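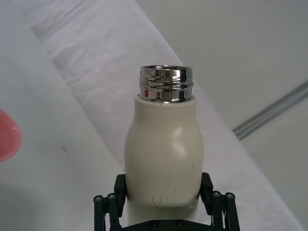

Flarnby Walking Supper: your questions answered

Thank you so much for all the lovely messages since we opened bookings for the May supper. Huệ and I have tried to gather up the things people ask most often, and if yours isn't among them, do write to us and one of us will get back to you (usually in the evening, once the washing up is done!).

What is a walking supper?
It's a meal eaten in four places, with a gentle walk between each. We start with soup at the Flarnby reading room, carry on to the orchard at Eide Farm for the main course, and finish with pudding and tea back in the village. Nantana Thammasiri cooks the main, and if you came last year you'll remember her green curry. The fourth stop is a secret, and Khôi would never forgive me if I gave it away.

How many people can come?
There are 40 places. The reading room won't seat any more than that, though we did try very hard with the benches.

Is it a difficult walk?
Not at all, though there is one stile and a stretch by the beck that stays muddy well into summer. Proper shoes, please. If stiles are a trouble to you, Sang Cù drives between the stops in his van and is very good company.

What should I bring?
A bowl, a mug, a spoon and something to drink on the way. A flask that has been knocked about for years is perfectly fine, and you can fill it from the kitchen tap before we set off. Bring a coat too, even if the afternoon looks glorious, as the orchard gets chilly after seven.

Can you fill my flask with tea?
Yes, gladly! The urn goes on at half past four. Please rinse out any old coffee first. And if your lid has a rubber ring inside, have a look under it at home, where old milk likes to hide.

I don't eat meat. Will there be enough for me?
Plenty. The soup is always vegetable, and Nantana makes a tofu version of the main in its own pot with its own ladle. Tell us about allergies when you book and Ngân Lương will ring you for a proper chat.

May I bring children or a dog?
Children are very welcome, and under-fives don't need a place of their own. Dogs, I'm sorry to say, can't come through the orchard while the ewes are in.

Where does the money go?
Last year's supper raised £1,540, which went towards the new reading room roof. This year we're saving for the kitchen floor.

What if it rains?
We go anyway, unless there's thunder, in which case all four courses are served in the reading room and we walk round the table between them.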